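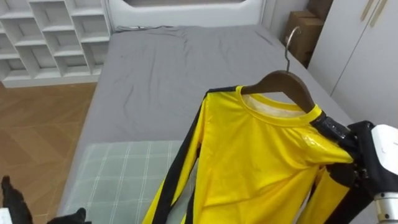 图3 挂在深色木衣架上的黄色长袖衫，袖子上有一道黑条纹

3.2 挂着的和叠着的：衣服怎么被“放下”

上一节讲的是人们怎么把衣服买回家，这一节我想聊聊更麻烦的一段，就是衣服不怎么穿了、又还没离开家的那段时间。我给它起了个不太学术的名字，叫“悬着期”。审稿的时候有人建议我换成“过渡性闲置”，我试着换了，通读一遍觉得自己都不认识自己写的东西，于是又换了回来。

先交代一下材料。我在Floltberg的老城区前后访谈了七户人家，每户至少去了两次，有一户去得多些，因为女主人Afaf Fakhoury特别爱讲，每次都要把柜子重新翻一遍给我看（我也确实爱听）。除了访谈，我还用了Nadine Khoury和Maya Khalaf整理的衣物登记表，一共2,143条，每条记着一件衣服的种类、颜色、存放方式，还有主人对它的一句话评语。评语那一栏本来是顺手加的，后来成了我最离不开的东西。

登记表里，存放方式只分三类：挂、叠、其他。“其他”这一类当初设得太随意了，椅背上的、门后钩子上的、袋子里等着送人的，全塞在里头。Maya后来抱怨说，光是为“椅背算不算挂”她就跟受访的人争过好几回。我现在的看法是不算。椅背上的衣服是第二天还要穿的，它的主人压根没打算给它找个地方；衣架上的衣服则是有位置的，哪怕那个位置一年也没人去动。这个区别听着琐碎，后面的分析却全靠它撑着。

我原来的假设很简单：常穿的挂着，不常穿的叠起来收好。文献里也大多这么写，好像挂就等于“在用”，叠就等于“在存”。可是一进人家的卧室，这个假设就站不住了。Fakhoury家的衣柜里，挂着的一半以上是她自己承认“不会再穿”的衣服，天天穿的T恤反而叠在抽屉里，卷成一卷一卷的。我问她为什么，她说：“叠起来我就忘了。挂着，开门还能看见它。”

这句话我在田野笔记里画了三道线。它跟Hala Atallah早先跟我提过的一个想法正好对上。Hala研究的是家庭相册，她说人们把照片摆出来，很多时候是在给自己留一个“还没决定”的余地。衣服也差不多。挂着的衣服占地方、落灰、肩膀上会顶出两个包，主人都知道，可还是挂着。一旦叠好放进箱子，事情就算有了个说法，而很多人恰恰还不想要这个说法。

运动衫是个特别好的例子，所以我想多说几句。在登记表里，带条纹、面料发亮的那种运动款长袖衫，评语出奇地一致，翻来覆去就是“那时候穿的”“颜色太跳了”“料子还好着呢”。它们很少是贵的衣服，也很少有人说它们合身，可它们就是走不掉。外套可以送给表弟，衬衫可以改成抹布，一件亮黄色的运动衫能给谁呢？有位住在Plivau街的受访者跟我说，她丈夫那件从婚前留到现在，搬家两次都跟着走，“比沙发还忠心”。她说这话时挺嫌弃的，可我注意到她顺手把领子理了理。

按常理，这类衣服根本用不着挂。料子滑，不容易起死褶，叠起来薄薄一片，省地方。衣架反倒是家里紧缺的东西，尤其是木头的，好几户都明说木衣架要留给“正经衣服”。那么，一件用不着挂、又不怎么穿的运动衫占了一只木衣架，这里头就有点意思了。我把它理解成一种抬举。受访者自己不会这么讲，她们会说“刚好有一只空着”。我问了一圈，“刚好空着”出现的次数多得让我没法相信它真是刚好。

当然，这个解释有它的毛病，我得老实写出来。第一，我去的几户都有正经的衣柜，租单间的人没有这个条件，他们的“挂”和“叠”多半是由房间决定的，跟心情没什么关系。Khoa Âu读初稿时在页边写了一句：“你是不是只问了有柜子的人？”他说得对，我后来专门在Issa那一片补了几次短访，但材料还太薄，这一节先不用。第二，访谈本身会改变衣服的待遇。有人知道我要来，提前把柜子理过一遍，本来堆着的也挂起来了。Nadine有一次临时改了时间，早到了一会儿，看到的柜子和登记表上写的简直是两个柜子。所以凡是只有一次记录的衣服，我在算比例时都拿掉了。

还有一点跟钱有关，我原先没打算写。Alitz的旧衣铺收衣服时有一条不成文的规矩，挂着拿来的给价高一些，叠着装袋的按堆算。我起初以为这只是店家图省事，聊久了才明白，这规矩已经倒流回了家里。Fakhoury的妹妹就说，她把想卖的几件一直挂着，怕压出印子卖不上价，结果一挂就是几年，一件也没卖。于是衣架上同时有两种衣服，一种是舍不得的，一种是打算卖却没卖的，外人看过去毫无分别。过了一阵子，我觉得连主人自己也分不太清了。她妹妹指着其中一件跟我讲它能卖多少钱，讲到一半又说起了穿它去海边的那个夏天，价钱就没再提。

这也是为什么我不太愿意用“闲置率”这个现成的指标。它问的是多久没穿，超过一年就算闲置，干净利落，做表也好看。可是用它来量悬着期，就会把舍不得的、等着卖的、等着瘦下来再穿的（这一类真不少，我自己就有好几件）统统归成一格。我宁可用评语来分，慢是慢，也会有争议，两个人给同一条评语编码时经常吵起来。编码的办法和分歧的处理放在附录里，这里只说一条原则：评语里凡是提到某个人或某段日子的，归入“有牵连”；只提料子、尺寸、价钱的，归入“待处置”；两样都提的，按先说的那样算。

按先说的算，这一条Maya到现在也不同意。她觉得人往往先说场面话，后半句才是真的，应该倒过来。我俩各编了一遍，出入主要就落在运动衫和礼服上，别的种类差别不大。我暂时保留原来的做法，两种结果都列出来，读者可以自己比。下一节转到叠着的衣服，尤其是叠好以后放在床底箱子里的那些，那里的情形要安静得多，主人说起它们来，话也短得多。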